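April 20, 2026

Pay model notebook, entry 9 (or 10, depending on whether you count the one I tore out)

Back on the ceiling question. Karim Berrada wants the section on capped top pay finished before he reads any more of the section on the wage floor, on the grounds that he already knows what he thinks about the floor. So do I, but my version has a spreadsheet.

Where things stood at the end of March: we had the four pay files (Revska, Suremura, El-Sayed, Bistero), all stripped of names, all in different layouts, and one of them with the bonuses in a column headed "other". I spent most of a morning believing Suremura paid no bonuses. They do. They pay quite a lot of other.

Setup for today's run, so I can repeat it:

Take basic pay plus bonus for everybody. Leave pensions out, as before. Cap the top at a fixed multiple of the lowest full-time wage in the same firm. Share whatever is trimmed off equally among everyone in the bottom half. No clever behaviour allowed - the people at the top don't leave, don't sulk and don't set up a company in their spouse's name. Essam Bennani calls this the "saints" setting. It is still the setting we should run first, because if the sums are poor even with saints there isn't much point in adding sinners.

Result one. Total staff across the four files is 2,288 after I took out the double entries. (It was more last time. Two sites at El-Sayed had been counted under both the old payroll and the new one, so for a month I had a healthy crowd of people earning the same wage twice. I envy them.)

Result two. With the cap at 29 times the lowest wage, almost nothing happens at Revska or Bistero. They have nobody up there to trim. The owner of Bistero pays himself less than his head chef, on paper at any rate, and takes the rest out in a way our file can't see. I wrote "dividends!!" next to this in the last notebook and then did nothing about it, so I am writing it again with fewer exclamation marks. Dividends.

Result three. Suremura is where the money is. The cap there frees up enough to give each person in the bottom half about 700 a year before tax. I ran it twice and then made Essam run it on his own machine without telling him my answer. Same answer. He was pleased, then asked how much of that would be left after benefits are tapered away, and I was less pleased. For someone in part-time work with help towards the rent, a good chunk of it goes straight back. That needs its own page and somebody who enjoys reading benefit rules. Looking at Karim.

Result four, which isn't really a result. I tried the cap and a raised floor together. The two fight each other in a way I hadn't thought through: lift the lowest wage and the ceiling lifts with it, because it is a multiple. So the rise for the cleaner also hands the chief executive a bit more headroom. Perfectly obvious once seen. I would like it noted that three of us had been working on this since winter and did not see it. Karim says this is the whole appeal of the idea, that the top can only go up by pulling the bottom up. Maybe. In the Suremura file it mostly means the cap stops biting sooner.

Things that went wrong today

The bonus column again. El-Sayed put one-off payments for leaving in with ordinary bonuses, which gave me a warehouse supervisor who seemed to be the best paid person in the building. Moved to a separate tab.

My sorting broke on the blank rows. Sorted the blanks to the top, so the "lowest wage" was nothing at all and the cap came out as nothing at all times 29. Everyone's pay was confiscated. Briefly the most radical paper in the field.

Rounding. I still round too early. Essam has stopped saying so and just sighs.

For the write-up

Don't lead with the cap as a cure. On these four files it moves money in one firm out of four, and the firm it moves money in is the one that would most easily find a way round it. Do lead with the gap between what shows up as pay and what shows up as something else. That seems to me the real finding so far and we nearly filed it under nuisance.

Drop the word "fair" from the introduction. It's in there six times and does no work in any of them.
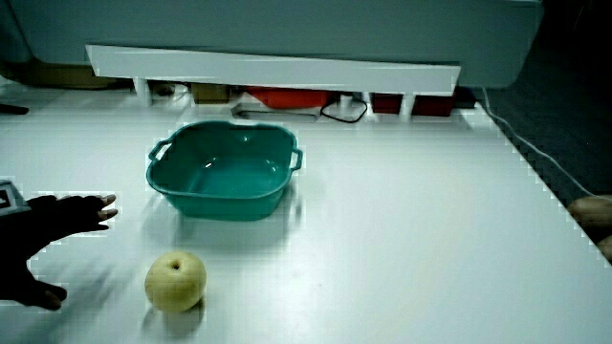

Bench, white top. Green basin, one pear in front.

Still to do

Ask Revska whether the agency staff can be added. They are left out of the file and there are plenty of them, going by the rota.

Rerun Suremura with the money shared by hours worked instead of by head. I suspect it looks worse for the part-timers and better on the chart.

Write to the Bistero owner about the dividends, politely. Karim has offered to draft it. I'll draft it.

Find the page I tore out, as it had the tax bands on the back.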